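Conservar la verdura de hoja y el pan: apuntes de cocina

Inicio > Despensa > Frescos
Texto: Evaristo Cisneros

Una lechuga entera aguanta bien más de una semana si se guarda como toca, y cuatro días si se mete en el cajón tal como vino de la tienda. En casa compramos en mayo casi toda la verdura en el mercado de Ziltarard, que queda lejos, y por eso hay que hacerla durar. Lo que sigue vale para una nevera corriente, sin cajones especiales.

Antes de guardar

Quite las gomas, los alambres y las etiquetas grapadas. La goma que aprieta un manojo de espinacas o de perejil marca los tallos y por ahí empieza a pudrirse. Retire también las hojas exteriores que estén rotas o amarillas. Una hoja estropeada dentro de la bolsa moja a las demás.

No corte el tronco de la lechuga hasta el momento de usarla. Si el corte viene muy oscuro de la tienda, se puede sacar una rodaja fina con cuchillo bien afilado y secar la superficie con papel. Las hojas de fuera, si están sanas, se dejan puestas.

¿Lavar antes o después? Depende del tiempo que tenga. La lechuga entera se guarda sin lavar. Si prefiere tenerla lista para la cena, se lava, se escurre y se seca muy bien, y entonces dura menos, unos pocos días. Lo que no funciona es lavarla y guardarla mojada.

Un cesto con agujeros sirve para escurrir y para llevar la verdura del fregadero a la mesa. Los de plástico rectangulares se apilan mejor que los redondos y caben de lado en el fregadero. 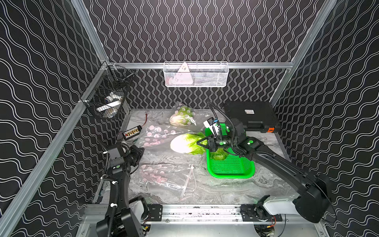 Lechuga y cesto de rejilla verde.

Lavado

Llene el fregadero o un barreño con agua fría. Separe las hojas y sumérjalas, muévalas con la mano y déjelas reposar un par de minutos para que la tierra baje al fondo. Saque las hojas con las manos, sin vaciar el agua por encima de ellas. Cambie el agua y repita. La espinaca y el puerro suelen pedir una tercera agua.

Si las hojas están algo lacias, el agua muy fría las recupera en un cuarto de hora. Las que ya tienen bordes marrones o están blandas no se recuperan.

Para desinfectar se usan productos de venta en farmacia o supermercado, siempre los que indiquen en la etiqueta que son aptos para alimentos, y con la dosis de la etiqueta. El vinagre ayuda a soltar bichos pequeños, pero no desinfecta igual. No use detergente de platos.

Secado

La centrifugadora de ensalada es lo más rápido. Se llena hasta la mitad, se gira, se tira el agua y se gira otra vez. Sin centrifugadora, extienda las hojas en un paño limpio de algodón, enróllelo sin apretar y sacúdalo un poco. Después déjelas al aire mientras prepara lo demás.

Yo usé muchos años una centrifugadora Bianchini de manivela, hasta que se partió el engranaje. La de ahora es de cordón y hace lo mismo. Si va a comprar una, mire que la tapa se desmonte, que ahí se acumula suciedad.

En la nevera

Caja grande con tapa, papel de cocina en el fondo, las hojas sueltas, otro papel encima. Cambie el papel cuando lo note empapado. Las hojas no deben ir prensadas.

Para la lechuga entera, una bolsa de plástico holgada con una hoja de papel dentro, cerrada sin apretar. En el cajón de abajo, lejos de la pared del fondo, donde muchas neveras hielan. Una hoja helada queda transparente y ya no sirve para ensalada, aunque puede ir a una crema.

No ponga manzanas, peras, plátanos maduros ni tomates en el mismo cajón. Desprenden etileno y a la lechuga le salen manchas de color óxido. Es la causa más frecuente de manchas en verdura que estaba sana al comprarla.

Hierbas

El perejil y el cilantro van en un vaso con dos dedos de agua, con una bolsa por encima a modo de capucha, dentro de la nevera. Se cambia el agua cada dos días. La albahaca se queda fuera, en la encimera, también en agua, que el frío la pone negra.

El romero, el tomillo y el laurel se conservan envueltos en papel apenas húmedo. Si sobran, se secan colgados boca abajo en un sitio ventilado, sin sol directo, y luego se deshojan en un bote.

La menta rebrota en agua con facilidad. Corte por debajo de un nudo, quite las hojas de abajo y espere a ver raíces antes de pasarla a tierra.

Pan

El pan de corteza se guarda en bolsa de tela o envuelto en un paño, dentro de la panera. En plástico la corteza se ablanda el mismo día. El pan de molde es al revés, necesita su bolsa bien cerrada y el aire fuera.

La nevera no es buen sitio para ninguno de los dos. El pan se pone duro antes que en la encimera. Si no se va a comer en dos días, al congelador, cortado en rebanadas y en bolsa con el menor aire posible. Las rebanadas van directas a la tostadora.

Una hogaza de 900 gramos, que es la que hacemos en casa, da para dos personas tres días. Congelamos media el mismo día, cuando ha enfriado del todo. Si se embolsa templada, se forma escarcha y luego la miga queda húmeda.

Para refrescar una barra del día anterior: moje la corteza con la mano, horno a 180 grados, cinco minutos. Hay que comerla enseguida.

Cierres de las bolsas

Los cierres pequeños de las bolsas se pierden siempre. Conviene tener un bote junto a la panera y echarlos ahí. Para bolsas gruesas de arroz, harina o legumbre van mejor las pinzas largas. Las gomas elásticas se resecan en el congelador y se rompen, y los alambres forrados acaban pinchando el plástico.

Antes de cerrar, apoye la bolsa en la mesa y empuje el aire hacia arriba con la palma. Gire el cuello dos o tres vueltas, siempre en el mismo sentido, y ponga el cierre lo más abajo posible del giro. Si la bolsa es larga, doble el sobrante hacia abajo y sujételo también. Con legumbre o arroz este doblado evita que entren polillas, aunque lo seguro para eso es un tarro con junta de goma.
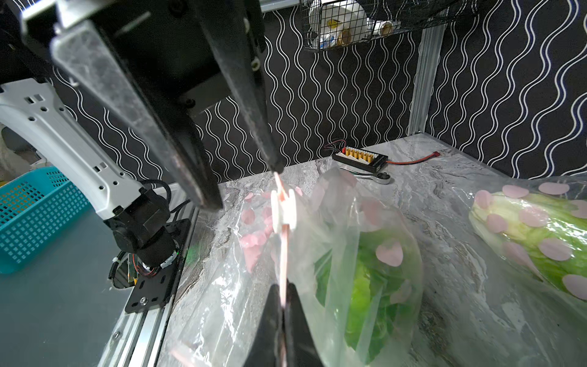

¿Se puede congelar la lechuga?
Cruda para ensalada no conviene, pues al descongelarse queda blanda y suelta mucha agua. Para sopas, cremas o guisos se puede congelar cortada en tiras, en bolsas planas y sin aire, y se echa a la olla sin descongelar.

¿Qué hago con las hojas de fuera, que son más duras?
Salteadas con ajo quedan bien, tres minutos a fuego fuerte. También van al caldo de verdura en los últimos diez minutos. Si han estado mucho tiempo en el cocido, amargan.

¿Sirve el papel de periódico en lugar del de cocina?
Mejor papel de cocina o un paño de algodón limpio. El periódico mancha y no está pensado para tocar comida.

Limpieza del cajón de la verdura

Una vez al mes se saca entero. Agua templada, un poco de jabón neutro, aclarar y secar bien antes de volver a ponerlo. En las guías se juntan restos de piel de cebolla y tierra, y para eso va bien un cepillo de dientes viejo. Si hay olor, bicarbonato disuelto en agua, dejar diez minutos y aclarar.

Compruebe a la vez el desagüe del fondo de la nevera. Si está tapado, el agua cae a los cajones y la verdura se pudre por debajo. Se desatasca con un bastoncillo o con una pajita de plástico, sin forzar. En nuestra Tristari el agujero queda detrás del segundo estante y tardé en encontrarlo.

La goma de la puerta se pasa con un paño húmedo. Para saber si cierra bien, pille una hoja de papel con la puerta y tire: tiene que ofrecer resistencia en todo el contorno.

Orden

Lo que hay que gastar primero, delante. Nosotros ponemos una cinta de carrocero en cada caja con el mes y una inicial. En el congelador escribimos también el peso, porque todo acaba pareciendo lo mismo. La última bolsa de judías decía 764 g y resultó que era acelga, así que el nombre tampoco sobra.

Comentarios

Sarita Maurya
En mi casa las hojas de curry las guardo sin lavar, secas, en un tarro con papel, y me duran tres semanas. Si las lavo antes, a los cinco días están negras. El cilantro en vaso lo hago igual que ustedes pero le corto las puntas cada vez que cambio el agua.

Evaristo Cisneros
Gracias, Sarita. Lo de cortar las puntas lo añado la próxima vez que repase la página. ¿El tarro lo cierra del todo o deja la tapa floja?

Sarita Maurya
Cerrado del todo. Es uno de Zarkia de boca ancha, pero sirve cualquiera que cierre bien.

Zapata
Una pregunta, ¿el cogollo se guarda igual que la lechuga grande? Los compro de tres en tres y siempre se me estropea el último.

Evaristo Cisneros
Igual, con papel dentro de la bolsa. Sáquelos del envase de plástico rígido si lo traen, que ahí se condensa agua, y póngalos con el tronco hacia abajo. El último, mejor a la plancha: cortado por la mitad, aceite, 90 segundos por el lado del corte y sal gorda.

Relacionado
Cómo quitar el olor a ajo de una tabla de madera
Tarros con junta: cuándo cambiar la goma
Caldo de verdura con lo que queda en el cajón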